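Sugarcraft & Kitchen Table Chocolate > Show and Tell

Thread: New Year's batch – the streaky ones came out!

frida_b
31 December 2023
OK I have to share because I am so happy with these. I've been trying for a rough, brushed coat on my big ovals instead of the mirror finish everybody goes for, and I finally got it. Milk chocolate with a little caramel chocolate stirred in, 200 grams for the whole batch, brushed on in two coats with a cheap pastry brush. I drag the second coat lengthwise while it's still soft and then leave it alone (hard for me!).

Revathi Raju and I are taking them to a party tonight, so I'll be quick. First the brown with those wavy ridges, shiny on top, and the little white flecks:
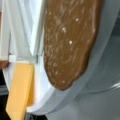

Reply 1
oddsson_bakes
Oh, I love the texture! It catches the light so well along the ridges. Are the white dots on purpose? If they are, what did you use? I tried crushed meringue once and it went sticky on me in the fridge.

Reply 2
frida_b
On purpose, yes! White chocolate grated over the second coat, just a pinch. I wanted a lot fewer than I got on some of the others, where I sneezed halfway through and dumped the grater. Those ones look like a snowstorm and I'm eating them myself.

Reply 3
BaldurH
I'll be the grump. Nice color, but I'd take a smooth shell over this any day. Ridges like that mean uneven chocolate, and uneven chocolate means one bite is all coating. Also the shape looks lopsided to me. Did it slump?

Reply 4
frida_b
Fair about the shape – my ovals are shaped by hand and every one leans its own way. I like them like that. Disagree on the coating though, the thick bits are the best bits!

Reply 5
kekero
With Frida on this one. Smooth shells are lovely but you can buy those. My daughter and I did two trays with a brush last winter and the kids picked the rough ones first every time. Baldur, try it with a softer brush, you get finer streaks and less buildup.

Reply 6
BaldurH
Softer brush, OK. I have one somewhere. Not promising to like it.

Reply 7
oddsson_bakes
What do you let them set on? Mine always get a foot at the bottom where the chocolate pools.

Reply 8
frida_b
Parchment, and I move them after two minutes to a clean spot on the same sheet. Leaves the foot behind. Have to run, I'll put the full recipe up in January. Happy New Year, all of you!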